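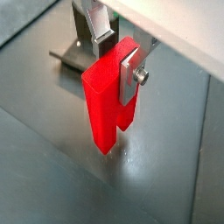
Motwood Poetry Prize: questions we keep getting

Is it worth entering?
Depends what you want. Last year 3,423 poems came in and five were printed. If you need the money, the odds are lousy.

Who reads them all?
Tekle Adugna and two first readers. We doubt anyone can give 3,000 poems a fair hearing in one winter, and Tekle doubts it too. The readers take breaks. That's the whole system.

Do you read blind?
Names come off before reading. People with a loud style still get recognized, so call it half blind.

Can I send a poem that's been on my blog?
Yes. Most magazines say no, and we've never heard a good reason why.

Does it have to rhyme?
No. It can. Please don't flip the word order around just to land on "heart."

Will I get feedback?
No. We tried it once, and "strong images, consider the ending" helps no one.

Is there a theme?
Not anymore. The year we picked "water" we got a lot of rivers.

Do you take poems written with software?
We ask you not to. We can't check, and we don't trust the services that say they can.

When do I hear back?
By the end of January, if things go well. They have gone well once. Write to us on a Wednesday - that's when the inbox gets opened.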